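4. Where reviewers stop telling the story

4.1 The stopping point

By now I had a pile of reviews and a fairly clear hunch. People who write about ghost films for fun love retelling the plot, and at some moment in the retelling they quit. They say something like "and I'll leave it there" or "no more from me," and then they switch over to what they thought of the acting. I started calling that moment the stopping point. It's a plain name and I never came up with a better one.

The reviews came from Planum, the site I described in Section 2, and I kept to haunted house films with a family at the center. That gave me 200 reviews to read closely. I read every one of them twice, once straight through like a normal person would and once with a pencil, marking the last event of the story that the reviewer gave away. If a reviewer went back to the plot later on (lots of them do, usually while complaining), I marked the furthest event and made a note of where the first stop had been.

My hunch was that the stopping point would sit at the first real appearance of the ghost. It seemed so obvious! The ghost shows up, the secret is out, you close the curtain. That's how I would do it, and it's how I did do it back when I was writing reviews for a student paper and thought I was very strict about spoilers.

It didn't hold up well. Reviewers gave the ghost away with no guilt at all. Her age, her dress, how she died, which stairs she stands on, all of it in the opening paragraph. What they guarded was something else, and it took me most of February to see it clearly. They guarded what the family did to each other. A reviewer would happily tell me there was a drowned aunt in the cellar and then go completely silent on whether the father believed his daughter.

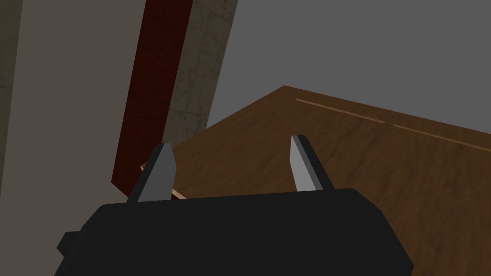

One of the reviewers I wrote to didn't buy this at all. In a long and very good-natured reply, this person said that the ghost is on the poster, so of course you can talk about the ghost, and that I was mistaking marketing for manners. If the poster had shown the father walking out on the family, the reply went on, reviewers would have told me all about the father and kept their mouths shut about the aunt.

I think that's a strong objection and I went back through the pile with it in mind. For films where I could get hold of the poster or the trailer, I checked whether the thing being given away had been given away already. Often it had. But there were enough cases going the other way to keep me interested. Stekdale is the one I keep returning to. The poster for Stekdale is a pair of parents arguing in a kitchen, with nothing spooky on it whatsoever, and the trailer more or less tells you the marriage is over. Even so, the reviews on Planum go straight for the ghost and tiptoe around the marriage. "Things between the parents get complicated" was about as much as anyone would say, and that includes the people who hated it.

So the poster matters, and I've added it to the coding sheet in the appendix, but I don't believe it explains the whole pattern. I'd put it this way: marketing widens what reviewers feel allowed to say, and something like tact narrows it again.

4.2 What counts as giving it away

Coding this was messier than I'd hoped. A reviewer can give an ending away without mentioning a single event. "I cried for the mother" is a pretty big clue. So is "bring tissues," and so is a grumpy line such as "yet another film that thinks we can't handle a sad ending." I decided early on that I'd only code events that were stated or that any reader could work out in one step. Tone was left out of the main count, and I kept a separate notebook for it.

Then there's the question of flashbacks. Family ghost films are stuffed with them, and the thing reviewers call the beginning of the story might arrive on screen an hour in. I coded by screen order. I know some people prefer story order, and there are good reasons for it, especially if you care about how the viewer pieces things together. My interest was in where a reviewer's sense of fair warning kicks in, and that sense seemed to follow the running time. Reviewers say "halfway through" and "in the last ten minutes." They hardly ever say "in the earliest year the film deals with."

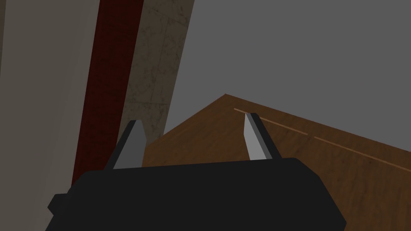 Screen order did make trouble with films that open on their own ending, and there are more of those than I'd like. The usual pattern is an ambulance, a blanket, a child staring at a lawn, and then a title card taking us back to moving day. Is it a spoiler to say a child survives when the opening shot shows her surviving? The reviewers clearly didn't agree among themselves, and I can't say I agreed with myself from one week to the next. In the end I coded those openings as neutral territory. Anything shown before the title card could be mentioned freely and wouldn't move the stopping point forward.

I also had to leave some reviews out. Of the 200, there were 17 that told no story at all. A few were one long joke, a couple were really about the cinema seats, and the rest were lists of other films the writer liked better. I enjoyed them a lot and they're no use here.

To get a feel for whether my pencil marks made sense to anybody else, I handed 100 of the reviews to a second reader with the coding sheet and no other instructions. We disagreed mostly over dreams. If the son dreams that the house burns down, and later the house does burn down, has the reviewer who mentions the dream given away the fire? My second reader said yes every time. I said no every time. We settled on yes, partly out of fairness to the people who read reviews before buying a ticket, and I recoded my own marks to match.

4.3 The festival reviews

I'd expected reviews written at a festival to be more careful. Nobody else has seen the film yet, the director may be standing by the coffee, and you would think everyone would be on their best behavior. The Flallow festival puts its audience reviews online, and I picked out the ones for family ghost films and ran them through the same sheet.

They were much looser! Festival reviewers told me nearly everything, including the parts the Planum crowd protected so fiercely. Whether the stepfather comes around, whether the sisters make up, who drives away at the end and who stays in the house. I was surprised enough to go back and check that I hadn't swapped two files.

My best guess has to do with who they think is reading. A festival review is written for people who were in the same room. It reads like talk on the steps afterward, with half sentences and "that bit with the piano" and no plot summary to speak of. The stopping point only makes sense when there's a plot summary to stop in. If you're writing for people who already know, you can go right to the part that hurt. 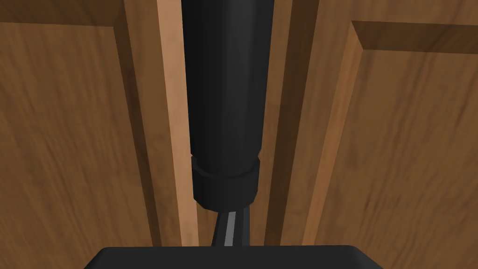

There's a second guess, less flattering to all of us. A festival reviewer gets to be early, and part of the fun of being early is having something to hand out. I noticed it in my own notes from the Medrano, the old two-screen cinema where I saw a good share of these films. When I'd seen something before my friends had, my notes were full of big reveals with exclamation marks. When I was the last to see it, I wrote about the lighting.

I can't separate these two guesses with the material I have. It would take reviews by the same people in both settings, and the festival site doesn't ask for a username that can be matched with anything else. Someone with more patience than me might be able to do it by style, but I'd be nervous about that for privacy reasons as well as for accuracy.

4.4 Length, and a worry about length

The longest review in the set runs to 2000 words, and it gives away less than many of the short ones. That made me happy for a day or so, since I'd been dreading a boring result where long reviews spoil more simply by having more room. Then I looked at the middle of the range and the boring result was sitting there after all. Up to a certain length, more words do mean a later stopping point. It's only with the very long reviews that the link falls apart, and there are too few of them for me to lean on.

The very long ones also differ in kind. They're essays, really. Their writers talk about houses and stairs and what it means for a film to leave a door open behind a character, and they'll spend a whole paragraph on a room before anyone in the story has walked into it. Setting seems to be free of the spoiler rules altogether. I didn't find one reviewer who held back a description of the house.

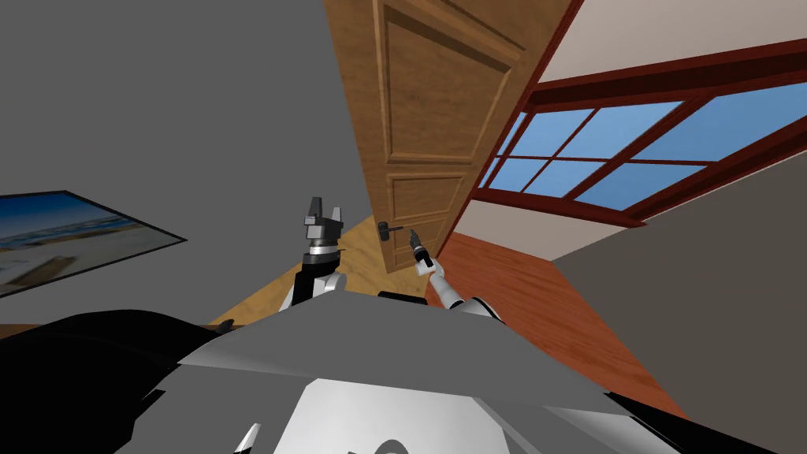 Figure 2. Computer-rendered interior with an open wooden door and a large window.

I've kept setting as its own column in the coding sheet for that reason, and Section 5 takes it up together with sound, which behaves in much the same way: a creak or a lullaby can be described in full without anyone in the comments getting upset. The cases where a lullaby turns out to be a clue about the mother are listed separately, and my second reader and I still don't see eye to eye on two of them.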